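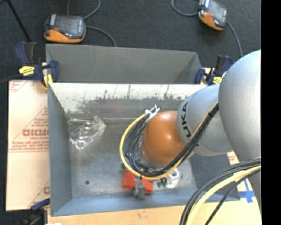 I finally got to the junk bin. It has been on my list since April and I kept finding other things to do, like repainting the back steps, which didn't need it.

For anyone new here, the junk bin is where small stuff goes when I don't know where else to put it. Mine is metal, with a gray bottom that has been scuffed for as long as I've owned it. I bought it for 2 dollars at a sale in Pundden, and I think it came out of a restaurant. The sloping sides are good for this because you can scoop things up against them with your hand. A square cardboard box traps everything in the corners.

My rule is that when the bin gets full, it gets sorted, all in one go. I put down an old sheet, tip everything out and make piles. Keep, recycle, trash, and a pile for things that belong to somebody else. That last one was bigger than I expected. Isabelle Beaulieu got back a tape measure, two hair clips and the key to her bike lock, which she had already replaced.

Clear plastic is the worst of it. I save packaging in case I need to return something, then it gets crumpled and I can't tell what it came from. I threw out all of it except one tray with dividers that I'm using for screws.

Small pieces are the other problem. Bits of things break off and I keep them for a repair I never make. This time I gave each piece a minute. If I couldn't say what it belonged to, it went. I did find the foot for the kitchen scale, so the scale no longer rocks, and a battery cover I had been replacing with tape – the remote looks much better now.

The whole job took most of an afternoon. Roughly 200 rubber bands went into a jar. I don't know why we have that many. We don't even get a newspaper.

I wiped the bin out with dish soap and a rag. The scuffs stayed, and I didn't try very hard on them. It's going back on the shelf by the side door, one level lower so I can see into it without getting the stool.

Next up is the drawer under the oven. I opened it last night and found three muffin pans and a lid for a pot we gave away, and I closed it again.

Posted September 2018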